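From: Najwa Nimri
To: Drovetstead home & furniture list
Date: August 5, 2019
Subject: Re: Re: restuffing the old footstool

Hi Raed and everybody,

I've been through this exact thing with my Obeidat footstool (the big square one, bought in 2000 and sat on by every dog I've had since), so let me jump in!

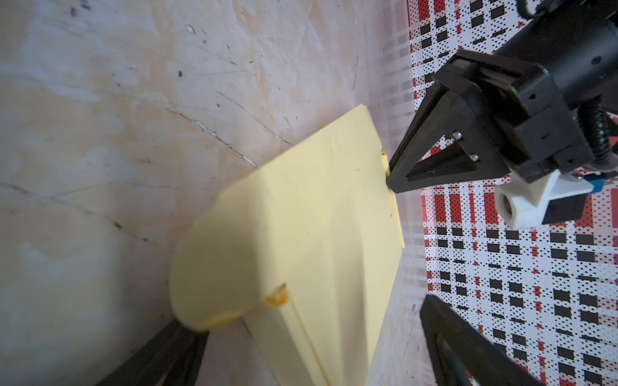
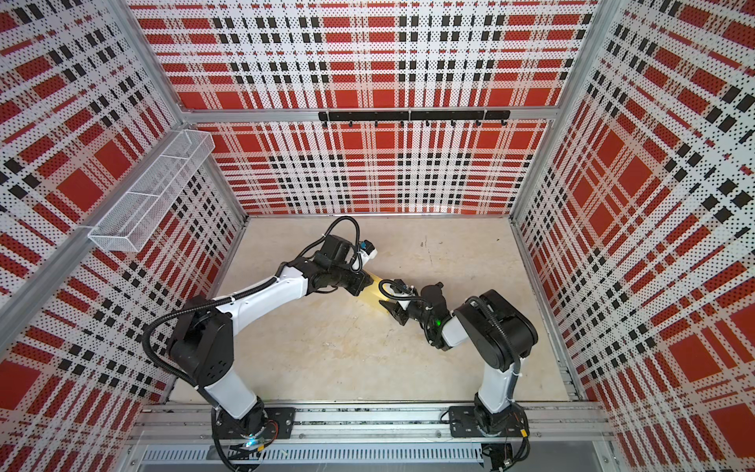
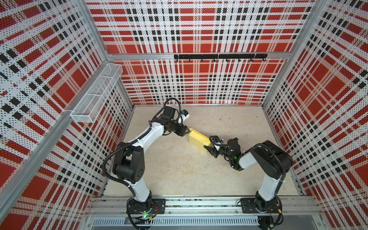 Yellow piece up close first, then two wider views with the red, white and black plaid walls.

Raed Karaki wrote:
> The middle has gone flat as a pancake and the cover
> is baggy at the corners. Do I take out all the old
> stuffing or just put more on top? The shop in
> Sorkilville wants more than I paid for the thing.

Take it all out, Raed. I tried the more-on-top method in January and ended up with a hump like a loaf of bread, and my tea slid right off it. The old stuff had packed down into hard little lumps and the new layer just rolled around on them.

I used 8 bags of the Lesano filling in the end, though I'd bought 11 (anybody want three?). Pull it apart with your fingers before it goes in, do the corners first, and then keep going well past the point where it looks full, because it settles a LOT in the first couple of weeks. Mine looked ready to pop and now it's just nice and firm.

The baggy cover may sort itself out once the corners are packed. If it doesn't, take in one seam and try it on again before you touch the others.

Is yours the kind with the zipper underneath, or is it stapled?

Najwa

Contact the list owner | © Drovetstead Home & Furniture List | Back to top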